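Foltasen House Residents' Association
Minutes of the general meeting, Jan 13, 2025
Held in the ground floor lounge

Present: 13 residents, the chair, the secretary and the building manager. Apologies were received from 2 residents.

1. Minutes of the last meeting
The minutes of the July meeting were read and approved with one correction. Under item 4, "second floor laundry" should read "basement laundry." The secretary will change the file copy.

2. Matters arising
The loose handrail on the back stairs has been fixed. The light outside the bike room has been replaced twice and is out again. The building manager will ask the electrician to look at the wiring instead of changing the bulb a third time.

The question of the front door key was carried over. Three residents still have the old key and should trade it in at the office before the lock is changed.

3. Heating
The manager reported that the boiler was serviced before the holidays and passed. Residents on the north side said their rooms are still cold in the early morning. The manager explained that the pipes on that side date from 1906, when the house was built, and that the water takes longer to get there. The timer will be set to come on half an hour earlier for a trial period. Residents on the south side asked that this be looked at again if their rooms get too warm.

It was agreed that nobody should bleed their own radiator. A key is kept in the office and the manager will do it on request.

4. Kitchen
The refrigerator on the second floor will be defrosted before the end of the month. Anything without a name on it will be thrown out. A resident asked for a week's notice and this was agreed.

The meeting discussed whether to buy a second toaster. Two were in favor, most had no opinion. The matter was dropped.

Pans are being left to soak overnight in the sink. Residents were reminded that the sink is shared and that pans should be washed the same evening.

5. Furnished bedrooms
The manager presented the new layout for the small furnished bedrooms. Quotes were received from Skotport and Horkari for open shelving units. Skotport was cheaper, but its delivery charge did not cover carrying the units upstairs. Horkari included delivery to the room. After some discussion the meeting voted to recommend Horkari.

The following points were noted for the rooms:

(a) Shelving. Open units in white. One resident asked for doors, as clothes gather dust. The manager said doors would not open fully with the bed in place. Residents who want their things covered may use boxes of their own. Shelving units should be fixed to the wall, and residents should not move them without asking.

(b) Floors. The tile stays. It is easy to mop and has held up well. Residents may put down a rug if it has a non-slip backing. Two people said the tile is cold underfoot and asked if the association would pay for rugs. This was not agreed, but the manager will ask Mendoza, the supplier of the hallway mats, for a price.

(c) Bedding. Gray sheets will be used from now on. They show fewer marks than the white ones and can all be washed in one load. The house has 27 sets. Each room gets two and the rest are kept in the linen closet. White sheets in good condition will be kept as spares.

(d) Walls. White throughout. No nails or screws. Hooks with removable adhesive are allowed.

(e) Floor space. The bed and shelving should be set so that a person can stand in the middle of the room and reach the shelves. Standing appliances go to the side, with their vents uncovered and nothing hung over them.
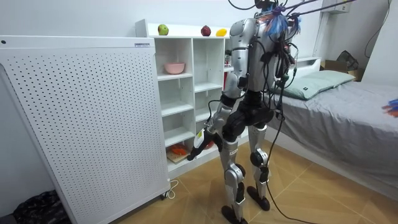
6. Storage in the basement
The cages are full. Several hold items left by people who have moved out. The manager will put a tag on every cage, and residents should write their room number on the tag. Untagged cages will be opened after a month, and the contents will be held for up to 27 days before they are given away.

A resident offered to sort the shared shelf of paint cans. Dried-out cans will go to the town drop-off site.

7. Money
The balance was reported and accepted without questions. The shelving will be paid for out of the furnishing fund. There is no change to the monthly dues.

8. Other business
The recycling bins are being overfilled. Boxes must be flattened.
A gray umbrella and a child's mitten were found in the lounge and are at the office.
The request for a later quiet hour in summer was put off to the next meeting.

9. Next meeting
The date will be posted by the mailboxes. Items for the agenda should be given to the secretary in writing.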